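Two grippers in the simulator, same counter

I have been comparing two gripper models for the arm we use in simulation. One is a linkage type with a lot of joints, which we call Tasell. The other is a plain parallel one, which we call Levik. Guido Fontana set up the kitchen counter in February and I have been adding things to it when I need a new shape.

I ran 2724 attempts in total. 1798 of them were on small objects, and the rest were on flat things like the book and the knife. Each attempt gets 5 seconds to close and lift. If the object slips after that, it still counts as a miss. Ruth Henao wanted a longer hold time, but then I would have to throw out the old numbers.

The camera matters more than I expected. A wrist camera is good for the last bit of the approach and not much use before it. The outside cameras show where the arm is, but the fingers are small from there, so I check both before I call something a miss. 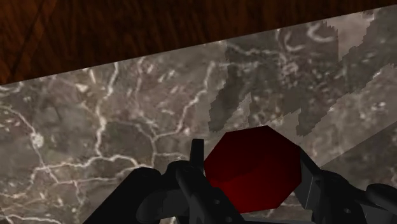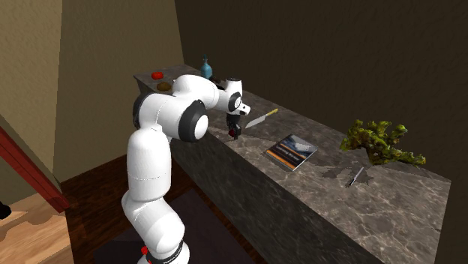
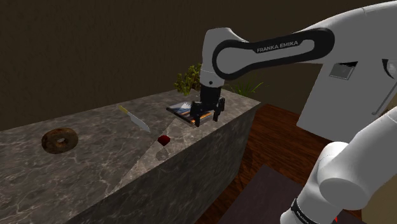 Red block from close up, then two outside views of the arm over the counter.

The book is the hardest. It lies flat, and the fingers have to come down very straight or one touches first and pushes it. I lowered the approach speed and got 515 clean lifts, which is better than the last batch. The knife is fine if the fingers close on the handle. On the blade they slide.

I also changed the friction value on the marble twice and forgot to write down the first one. That run is not in the totals.

Next I will swap the controller and leave everything else alone. The config files are in the usual folder under Rakena if anyone on the team wants to rerun the small objects.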